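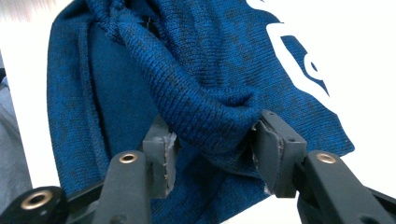 Re: Folding order for heavy knits (was: shelf depth)

From: Octavio Restrepo
To: Halach textiles list
Date: July, 4:50 pm

Fidelina Chávez wrote:

> The sheet says to fold all knits in thirds lengthwise, then in half
> twice. This works for T-shirts and thin jersey. With the heavy
> sweatshirts I get a block that is thicker at the neck than at the
> hem, and the stack leans after four or five pieces. Is the order
> wrong, or am I pulling too hard on the sleeves?

The order is fine for jersey. For heavy knits I would change two things.

1. Sleeves. The usual fault is a sleeve that has twisted along its length before it is folded in. A twisted sleeve behaves like a cord: it keeps its round section under the body panel and puts a ridge in the stack. Put a hand inside at the cuff, run it up to the shoulder seam, and flatten the sleeve from the seam outward. Then fold it down parallel to the side seam. Do not cross the two sleeves at the back.

2. Direction. Fold from the hem toward the neck. The hem half is the flatter of the two and makes a clean front edge. Any surplus then collects at the neck end, which goes to the back of the shelf.

Mottled blue knits need some care with grip. If you pinch a single layer near a loose thread, the thread pulls and the row puckers. Take both layers, or take the ribbed edge. Prints should face inward on the last fold — two printed faces pressed together tend to stick in storage, so I put a sheet of tissue between them.

On the work surface: a smooth table with rounded corners is better than the padded board. Padding lets the lower layer creep while you are smoothing the upper one. Lay the piece lengthwise, pointing away from you, with the hem end nearest. Smooth the near end first and work the creases toward the far end, where they can be opened out in one pass.

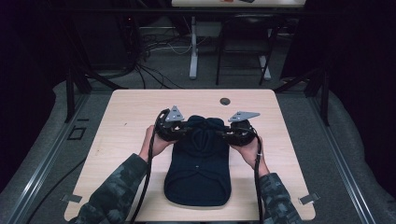

Fidelina replied off list that hem-first cured the lean on her Ospina shelves, but that the dark pieces now show every bit of lint on the outer face, and asked whether they could be folded inside out.

They can, if the inside is smooth. With a brushed inside you only move the problem, as it sheds onto whatever is next to it. I would brush the outer face before the last fold and leave it right side out.

The Trakska bins take a folded width of 50 cm and no more. If your pieces come out wider, narrow the first fold and leave the second alone. I will correct step 4 of the sheet and post it under the same title.

Octavio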